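From: Maricel Barredo
To: Skevik Robotics Club list
Subject: Re: [skevik-club] Sorting task, what are we allowed to use??

Hi everybody,

Sorry this took me until after dinner, I wanted to read the rules again before I said something wrong in front of the whole list (again). Fulvio wrote:

> Hi all, two things from me before Friday. First, are we stuck with the
> foam blocks for the sorting task, or can we bring our own objects? The
> blocks are so easy that I don't think we learn much from them. Second,
> I went through the recordings in the shared folder and I count 439
> episodes, but the sheet says 494. Did somebody delete a batch, or is
> the sheet wrong? I'd like to start training on the weekend and I don't
> want to do it twice.
> Fulvio

OK, objects first. Yes, you can bring your own! The Wokivholm rules only say that each thing has to fit in the gripper when it's open and that it can't be breakable or sharp. They don't say a word about it being a block. Viola and I have been playing with little figures and I like them so much better, they're round in odd places and they have ears and tails and they fall over, so you can't get away with one grip for everything the way you can with foam. The trays are the two oval pulp ones, side by side, and they are fine under the rules too, as long as both are empty at the start of the run and nothing gets taped down.

I put a picture in so you can see how we lay it out at our end of the table. Please try to keep it more or less like this when you record, with the loose toys on the near side of the trays, so the data from different people looks alike.
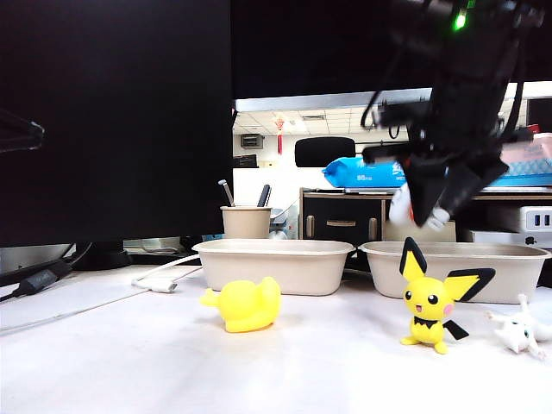 Photo: Viola Galli / Skevik Robotics Club

The duck is the mean one. When it's on its side like that, the policy likes to go for the head, and the head is small and shiny and it just squirts out of the fingers. Marites had the idea of recording extra episodes where it starts on its side on purpose, pointing in different directions, and I think she's right, so if you only have half an hour at the arm, please spend it on the duck. The cat has the same problem when it's lying down with its paws up, but a lot less, I guess because there's more to hold on to. Pichu is the easy one as long as it's standing. Knock it over and you get to meet the tail.

Now the numbers. I'm afraid the sheet is wrong and the folder is right, and it's my fault. When we moved to the new gripper fingers I took out everything recorded with the old ones and never fixed the total. So 439 is the real number, Fulvio, and you can go ahead and train. The old episodes still exist (they're on the Marchetti drive, in a folder called "old fingers"), but please don't mix them back in, we tried that in October and the arm got this funny habit of stopping about an inch too high.

A few small things while I have you:

Tiziana asked me about the score. It's one point for each object that ends up in the correct tray, and the run ends after 5 minutes or when you say stop. If something lands on the rim and stays there it doesn't count, sorry. I asked the organizers twice and got the same answer both times.

We get 4 runs per team on the day and they keep the best one. I'd still love it if we didn't use the first one as a warm-up like last year.

When you're finished at the table, please log out of Mimero and don't just close the window. If you close the window it keeps the session and the next person can't connect, and then they write to me, and I'm usually on the bus.

Also, whoever changed the resting pose so the arm parks higher up, thank you, it's much nicer for reaching in to reset the toys! But could you write down the joint values in the notebook? I bumped something on my last turn and had to guess my way back to it, and I'm not sure I got all the way there.

Fulvio, bring whatever you've got at home on Friday and we'll try it. Nothing fluffy please, the fibers get into the fingers and it takes me forever to pick them out with tweezers. I'll be there from four thirty, Viola has the key.

Maricel

--
You are getting this because you are subscribed to skevik-club.
To leave the list, send an empty message with "unsubscribe" in the subject line.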